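# Der Roboter greift daneben

Ein Roboter soll Sachen aus einer Kiste holen. Das klingt leicht. Kinder können das schon mit einem Jahr: hinschauen, zugreifen, festhalten. In der Werkstatt von Parholm hat ein Roboterarm dabei im Februar einen Fehler gemacht, und der Arm musste angehalten werden. Wie es dazu kam und was die Leute dort geändert haben, steht in diesem Text.

## Was der Arm können soll

Der Arm bei Parholm heißt Podden. Am Ende hat er einen Greifer, der mit seinen Fingern zupackt. Podden soll lernen, ganz verschiedene Dinge aus einer Kiste aus Metall zu nehmen und wegzulegen. Deshalb wird die Kiste immer wieder neu gefüllt. Mal liegen Bausteine darin, mal Verpackungen, mal Teile aus einem Computer.

Damit Podden weiß, wo etwas liegt, bekommt er Bilder von einer Kamera. Ein Programm rechnet aus: Wo fängt das Ding an? Wo hört es auf? Wie hoch ist es? Danach fährt der Arm los, senkt den Greifer und schließt die Finger.

## Was schiefging

An einem Vormittag lief alles gut. Podden hatte schon 96 Griffe gemacht. Beim nächsten Griff sollte er eine durchsichtige Schale aus Kunststoff nehmen. Er fuhr über die Kiste und senkte den Greifer, aber nicht über der Schale. Er senkte ihn ein Stück daneben — und viel zu tief.

Die Finger stießen auf den Metallboden. Der Arm drückte weiter, weil er nach seiner Rechnung noch nicht unten war. Dann schaltete er sich selbst ab. So etwas heißt Schutzstopp. Im Arm wird gemessen, wie stark er drücken muss. Wird die Kraft zu groß, bleibt er stehen.

Verletzt wurde niemand. Ein Finger am Greifer war verbogen, und die Arbeit ruhte bis 15 Uhr.

## Warum der Arm sich geirrt hat

Leandro Toledo hat sich die gespeicherten Daten von diesem Griff angesehen. Er fand zwei Ursachen.

Die erste Ursache war die Schale. Durchsichtige Dinge sind für Kameras schwierig. Das Licht geht hindurch, und die Kamera sieht vor allem, was dahinter ist. Du kennst das vielleicht von einer sehr sauberen Glastür. Manchmal bemerkt man sie erst an den Fingerabdrücken.

Die zweite Ursache war der Boden der Kiste. Metall kann spiegeln. Ein heller Fleck auf dem Blech sieht für das Programm manchmal wie die Kante von einem Gegenstand aus. Liegt dann auch noch etwas Buntes in der Nähe, spiegelt sich die Farbe im Blech. Das Programm hielt eine Spiegelung für einen Teil der Schale. Eine Spiegelung scheint aber unter dem Boden zu liegen, so wie dein Gesicht hinter dem Badezimmerspiegel zu sein scheint. Also rechnete Podden mit einer Tiefe, die es gar nicht gab.

Menschen passiert so ein Irrtum auch. Wir merken ihn nur schneller, weil wir mit den Fingern fühlen und den Kopf bewegen können.

## Was geändert wurde

Zuerst bekam das Programm eine feste Grenze. Sieben Millimeter über dem Boden der Kiste muss der Greifer jetzt langsam werden. Tiefer als der Boden darf er nie fahren, egal was die Kamera meldet. Diese Zahl ist fest eingetragen, das Programm kann sie nicht selbst ändern.

Danach kam das Üben. Thandeka Chauke legte durchsichtige und glänzende Sachen zusammen mit bunten in die Kiste, immer wieder anders verteilt. So lernt das Programm, Spiegelungen und echte Kanten zu unterscheiden. Nach 182 neuen Griffen gab es noch zwei Fehlgriffe, aber keinen Schutzstopp mehr.

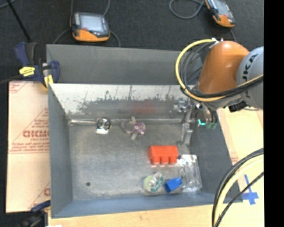
Casimiro Goicoechea meinte dazu, zwei Fehlgriffe seien ihm immer noch zu viele, und er wolle die Schalen erst wieder beim schnellen Arbeiten sehen, wenn es keinen mehr gebe. Bis dahin fährt Podden bei durchsichtigen Sachen nur mit 33 Prozent seiner normalen Geschwindigkeit.

## Und wenn jemand die Hand in der Kiste hat?

Das fragen Kinder bei Besuchen in der Werkstatt oft. Die Regel ist kurz: Solange der Arm eingeschaltet ist und fahren darf, greift kein Mensch hinein. Wer etwas umlegen will, hält den Arm zuerst an und wartet, bis er ganz stillsteht.

Viele Roboterarme haben dafür ein Bediengerät mit Bildschirm und einem roten Knopf, dem Not-Halt. Wer ihn drückt, stoppt den Arm sofort. Danach fährt der Arm nicht von allein weiter. Ein Mensch muss nachsehen, was los war, und ihn wieder freigeben.

Der Schutzstopp vom Februar und der Not-Halt sind also zwei verschiedene Dinge. Den Schutzstopp löst der Roboter selbst aus, wenn er zu viel Kraft misst. Den Not-Halt löst ein Mensch aus.

## Wörter aus diesem Text

**Greifer:** das Werkzeug am Ende des Arms, mit dem er Dinge festhält

**Fehlgriff:** Der Greifer schließt sich, hält aber nichts oder das Falsche.

**Schutzstopp:** Der Arm bleibt von selbst stehen, zum Beispiel bei zu viel Kraft.

**Not-Halt:** Ein Mensch stoppt den Arm mit einem roten Knopf.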